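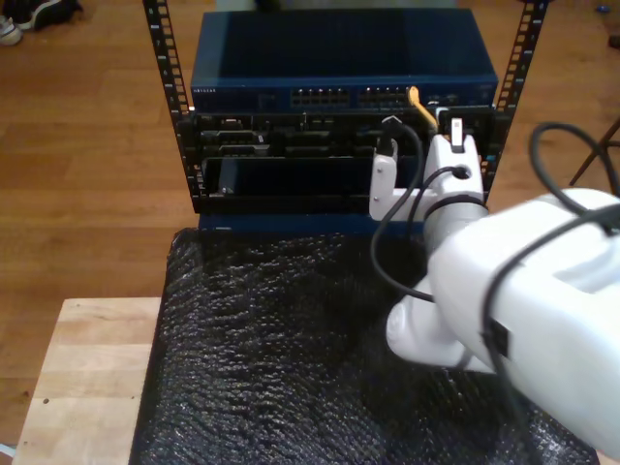

Clementina Abreu
29 December 2022

Okay friends, a long one, so get your tea. I've spent the whole quiet week after the holiday scanning my grandmother's recipe cards and I have feelings about it (1/8)

There are roughly 200 cards. She kept them in two shoeboxes, filed by who gave her the recipe and never by what the dish was. So if you want the lemon cake you have to remember it came from Mrs. McAlister across the street, which I did not, and that cost me an evening (2/8)

Her handwriting changes so much over the years! The early ones are tiny and slanted and very proper. By the time she gets to the bean soup she's writing in big loopy letters and leaving out half the steps. "Cook until it smells right." Thank you, Grandma (3/8)

If you're doing this yourself, scan the backs too. I was 50 cards in before I flipped one over and found a whole letter to her sister about a dress, a bus ride and a man she did not care for. Back to card one I went (4/8)

I've been naming the files with the dish first, then the person, then a year if she wrote one. It's slow going but my cousins can search for "cake" now and find all the cakes, and there are a lot of cakes (5/8)

Copies are going to everybody in the family, plus one set at my brother's house in case my place ever floods again (6/8)

My plan is a little printed book by March. Spiral bound, so it lies flat on the counter, with the stains left in (7/8)

Does anybody know what "1 sm. can of the good milk" would have been? My mom says evaporated, my aunt says condensed, and they are both very sure (8/8)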